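Mindville bench notes, adhesive residue
8th July
Posted by: the bench, Mindville workshop

Picked up the residue work again with the second batch of panels. Purpose is unchanged: find out which masking tape and removal interval leaves the least adhesive on a waxed or oiled surface, and whether the residue that does remain can be taken off without dulling the finish. The Rosenthal order goes out in August and has long masked edges on every piece, so the answer is needed before the finish schedule is fixed.

Panels are maple offcuts, planed and sanded to 220, wiped with a dry cloth. Half were finished with the hard wax oil we normally use, two thin coats with a night between them. The other half got the Elura water-based topcoat over a sealer. All were left flat on the rack until the smell was gone. Panel 6 has a sanding scratch across the grain near one corner and should be ignored in that area.

Tapes on test: the standard tan crepe from the general store cupboard, the blue painter's tape, and the low-tack Ridero roll that came in with the last delivery. Each strip was laid by hand and pressed down with the rubber roller, one pass out and one pass back. Earlier strips were pressed with a thumb and the results were too scattered to use. The page for that round is crossed through but left in the book.

Removal angle matters more than I had allowed for. Pulling straight up lifts a thin line of adhesive at the tape edge on the wax oil panels. Pulling back low over itself, slowly, leaves much less. All results from here on are for the low pull. Anyone repeating this should keep the speed steady, as stopping partway leaves a visible bar across the strip.
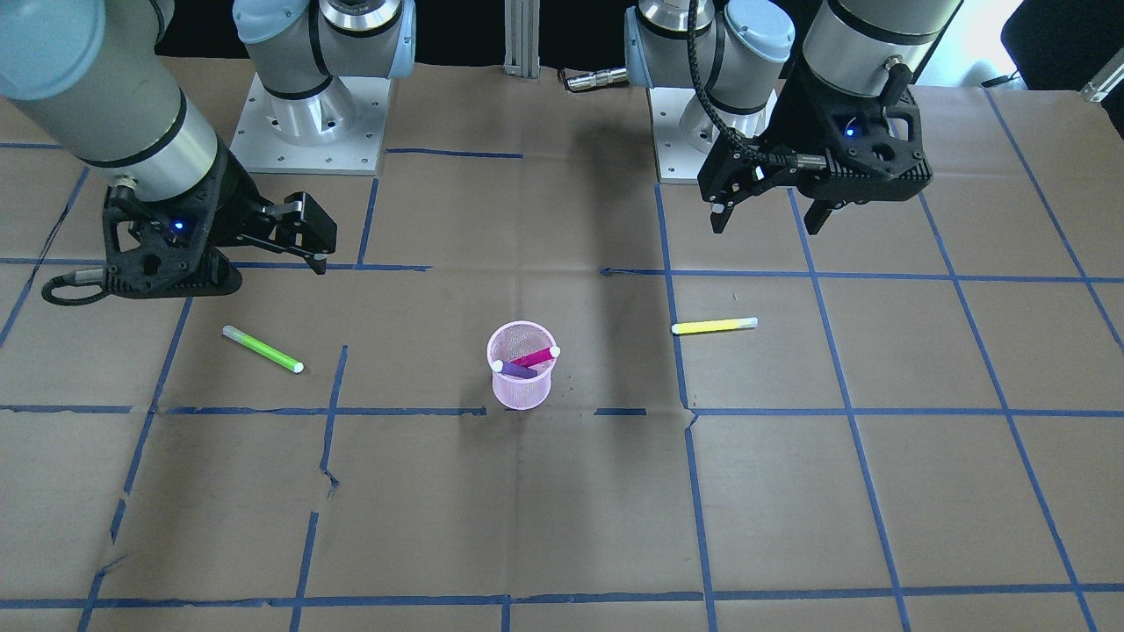

Results at 7 days. Tan crepe on wax oil: residue along the full length, tacky to the finger, picks up dust at once. Tan crepe on Elura: residue at both ends only, clear in the middle. Blue on wax oil: faint edge line, seen only under the raking lamp. Blue on Elura: clean. Ridero on wax oil: clean, but one strip had let go at the end before removal and would not have held a paint line. Ridero on Elura: clean, same concern about hold.

Short removal, same afternoon: all three clean on both finishes. No surprise there. The trouble is that the masked edges on the Rosenthal pieces cannot be stripped the same afternoon, as the color coat has to harden before the second side is turned over.

Residue removal was tried in order from mildest up. Dry rubbing with a cotton cloth rolls up the blue residue and smears the tan. Warm water with a drop of dish soap does nothing useful to either. Mineral spirits on a folded cloth takes off the tan residue in a few passes, but on the wax oil panels it leaves a flat patch that shows from the side. A fresh wipe of oil brings the sheen back most of the way. On Elura, mineral spirits left no mark I could find after drying. Alcohol was tried on one Elura scrap and softened the surface enough to take a fingerprint. Do not use it.

The citrus cleaner works more slowly than mineral spirits and leaves its own oily film, which then has to be removed. I see no case for keeping it on the shelf for this job. The open can can go to the general cleaning cupboard.

Heat: hair dryer on low, held a hand's width off, then the low pull. On wax oil this made the tan crepe worse. The backing came away and left nearly all the adhesive behind. On the blue it made no difference that I could see. Heat gun not tried and not planned, given what it does to wax.

Gloss readings were taken with the borrowed meter but are not entered. The meter gave a different value each time it was set down on the same spot, and the calibration tile in the case is chipped. Sheen notes in this entry are by eye under the raking lamp, same position for every panel.

Stock: the blue is down to the last sleeve in the narrow width. Ridero roll is part code 477, wide only. If we want it narrower we will have to slit it, and a slit edge will not give a sharp paint line. Tan crepe is to be kept for bundling and labels and should not go on finished work. I have written this on the cupboard door.

For the next round: blue only, on both finishes, left on for 7 days and then for twice that. Add a set with the color coat brushed over the tape edge, to see whether paint bridging pulls the finish on removal. Score the edge with a fresh blade on half of those. Panels for this are cut and numbered and are on the lower shelf under the drawing rack.

Still open: whether the wax oil panels were cured right through when taped. The tin gives a longer curing time than we allowed. One spare panel from the same batch has been set aside untaped and will be taped at the start of the next round as a check.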